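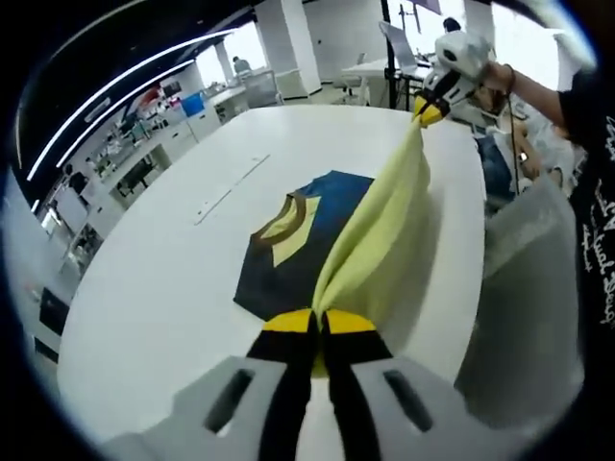 Driker Opens Help Desk for Disability Benefit Appeals

VALTBERG, October — Driker, a claims assistance firm, has opened a walk-in help desk for people whose disability benefit claims have been turned down. The desk is at 2244 Lüthi Street and is open from 9 a.m. until 4 p.m.

Staff will read the denial letter with each visitor, mark the deadline for an appeal and list the records that are missing from the file. A first visit is free and lasts up to an hour. People who want Driker to handle the appeal can sign a separate agreement, but they do not have to decide that day.

"Most of the letters we see turn on one or two points, and the person who got the letter often can't tell which ones," said Darcy Lapointe, who manages the new desk. "A doctor's note may say that someone has back pain. It may not say how long that person can sit or stand, and the reviewer needs to know that."

The desk has two advisers on duty at all times. It will take claims that were denied in the past 12 months. Older denials can still be brought in, though in many cases a new claim will be the better route.

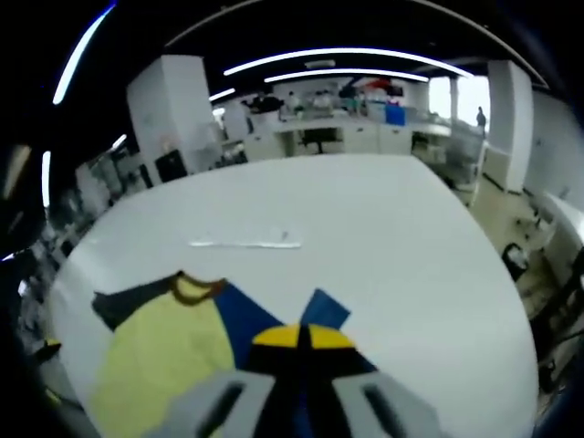

Color-blocked shirt with pale yellow and black panels, laid flat.

Visitors should bring the denial letter, a photo ID and any medical records they already have. Copies are fine. Records can be scanned at the desk using Tavex, the firm's document system, and the originals are handed back before the visitor leaves. A family member or friend may come along — or come alone, with signed permission from the person who made the claim.

Driker does not decide claims and cannot speed up a decision. Its advisers can request records from clinics and former employers, prepare written statements and attend hearings with clients.

No appointment is needed before noon. Afternoon visits should be booked at the front counter.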